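The Paper Under Everything

Does a desk really need a liner?

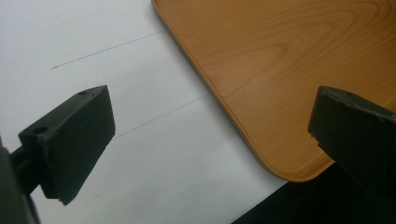 Ask the people selling desk liners and the answer is always yes. Nekura wants you to buy its sheets in packs of 453, an odd number that no one at the company could explain to me. Pallier sells a tray to go with them, and a second tray for whatever won't fit in the first.

I have my doubts. A big sheet of white paper under your work does one thing well — it shows you the crumbs, the pencil dust and the screw you dropped. A tray keeps the small stuff from wandering. None of this is new. My grandmother did it with butcher paper and a tea tray with a wood pattern on it, and she never called it a system.

Yen-ting Lau, who runs a repair class in Oresham, is more forgiving. "People change the paper and they feel like they've started over," she told me. Maybe so. She also admits that her students tend to stop changing it by November.

I tried it for 5 weeks. The paper got wrinkled, then stained, then buried under mail. The tray filled up with keys and a dead battery, and I stopped seeing it. What I'd keep is the paper, bought by the roll from any craft store, and a tray you already own. The matching set can wait.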